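Re-roasting old green coffee, worth it or compost?
Home Roasting > Beans and Storage

cmlacson
2014-11-20
Cleaning out my hall closet I found a bag of Padari peaberry I bought green and then completely forgot. The sticker on the bag says October and no year, which is so helpful of me. I think two years, could be three. The color has gone from that nice jade to kind of straw. Smells like a paper sack.

I have a popcorn popper and a lot of free time. Do I roast it or toss it?
Cherry Mae

efren_s
Roast it! Oh please roast it. Old greens are so much fun because there is nothing to lose. I did a three-year-old Sumatra last winter and took it well into second crack and my father-in-law asked for the rest of the bag. It won't taste like fresh crop, but you will learn a ton about your popper.

Drop your batch to 76 grams if it's one of the small poppers. Dry beans are lighter, they fly around like crazy and they'll go out the chute on you.

Krasniqi
I'd toss it. Straw color and paper smell means baggy coffee, and baggy coffee roasts into baggy coffee. Going darker just hides it under char. Your time and your popper motor are worth more than a pound of faded beans.

efren_s
Quoting Krasniqi: "Going darker just hides it under char"
Well sure, but some of us like a little char! Put milk in it. Not every cup has to be a cupping table.

Krasniqi
If milk is the plan, buy a can at the grocery store.

vdagdag
Let's all be friends. Cherry Mae, how was it stored? Cloth, plastic, jar? Makes a huge difference. I've had beans in sealed jars hold up fine at two years and the same beans in the cotton bag were dead by spring.

cmlacson
Cotton bag inside a shoebox. So, dead by spring I guess. But I already plugged in the popper, Efren got me all worked up.

Pascual_C
Late dry beans race to first crack, so watch them like a hawk. Mine always get there at least a minute early. If your popper runs hot, tilt it back a little and stir with a wooden spoon handle until they're moving on their own.

Also please do it by a window. I set off the alarm in my building and met every one of my neighbors.

cmlacson
OK!! Report. First batch was 76 grams like Efren said, and yes they fly. Chaff in my hair, chaff in the sink, chaff in the butter dish which I had left open. First crack started way before I expected and was so quiet I almost missed it, like somebody stepping on cereal in another room. Pulled it at a medium brown. Second batch I let go to the first little spots of oil.

Resting both in jars with the lids cracked. I am so excited about this stale coffee.

bzamora
Following this because I have the same problem times ten. I got greedy on a group buy and I've got greens in every room. The kitchen cabinet filled up, then the linen closet, and now my wife Has Opinions. I tried sorting everything by origin last night and gave up and sorted by age instead, which I think is smarter anyway.

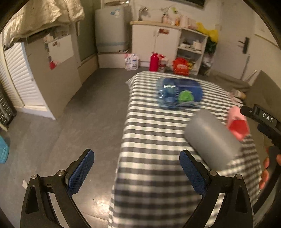
My rule from now on is oldest gets roasted first no matter how much I want to open the new Ethiopian. I give it until Sunday dinner before I cheat. Does anybody freeze theirs? I keep reading that it works and I keep chickening out.
Barrett

vdagdag
I freeze! Vacuum sealed, one batch per pouch, and I let the pouch come all the way up to room temperature before I cut it open. If you open it cold you get water on the beans. I've got 41 pouches in the chest freezer right now and the ones from my first year still crack loud and clear.

Krasniqi
Freezing I can agree with. See, I'm not against everything.

Pascual_C
Somebody write this on a calendar — Krasniqi agreed with a thing.

cmlacson
Day three tasting. Medium batch: thin, papery, a bit like the smell of a library book. Krasniqi, you may take a bow. Dark batch: you guys, it's good? Cocoa, some toast, no fruit at all but really smooth with a splash of cream. I had two cups and I'm roasting the rest dark tonight.

efren_s
YES. Char team!

Krasniqi
Cream was involved so I'm scoring it a tie.

vdagdag
Try a cold brew with the papery batch before you dump it. Coarse grind, overnight in the fridge. Cold water leaves some of that cardboard behind, at least to my tongue.

cmlacson
Ooh, will do. I have a big jar free now that the shoebox is empty. Anyone got a ratio they like?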